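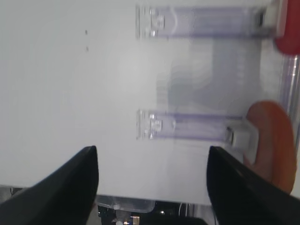 Two translucent lavender plastic bars mounted on a white surface.

Chapter 4
Reading a Historic House: Built-Ins, Joinery and Light

Most visitors to an old house look first at the furniture. Students of architecture should start with the parts that cannot be carried out the door. Benches, cabinets, stair rails and window seats were drawn by the architect along with the walls, and they show how the rooms were meant to be used.

Our main case in this chapter is Jututholm, a shingled house of 2380 square feet designed by Vojtěch Lukáč for a seed merchant. It has 19 windows on the main floor, and the largest of them face the garden. The dining room cabinets run the full width of the north wall — the builder fitted them before the plaster went on, and the plaster line still follows their edge.
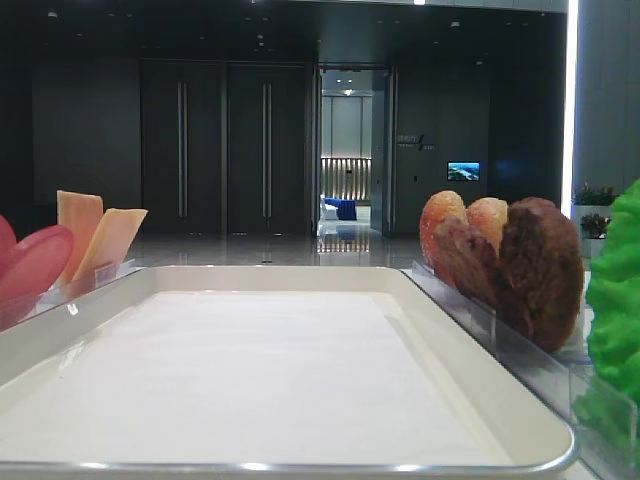 Lukáč kept his joints in plain sight. Pegs stand slightly above the surface of the wood, and the ends of the beams are rounded so that a hand can pass over them without catching. Fenna Postma measured the stair hall for her survey of the house and found that each tread was cut to fit its own place in the wall. Her drawings are printed at the end of the chapter.

The second case, Cerkeveck, is smaller and was changed more often. Its porch was closed in, then opened again, and the last repairs were signed off on July 28, 2021. Adesuwa Edet directed that work. She left the later kitchen alone and put her budget into the roof and the front rooms. 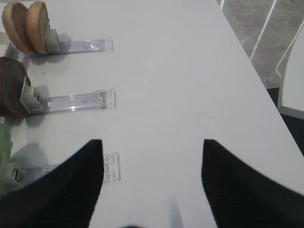
Before reading on, you should know three terms. A rail is a horizontal member in a door or panel. A stile is a vertical one. A frieze, in a room, is the band of wall between the picture rail and the ceiling. At Jututholm the frieze is bare plaster, and at Cerkeveck it is stenciled. 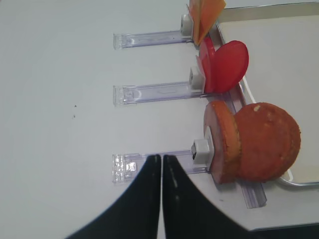
Why do built-ins help us date a house?

They are hard to move and costly to replace, so they often survive from the first construction. Look at the back and underside, where tool marks and old finishes are less likely to have been sanded away.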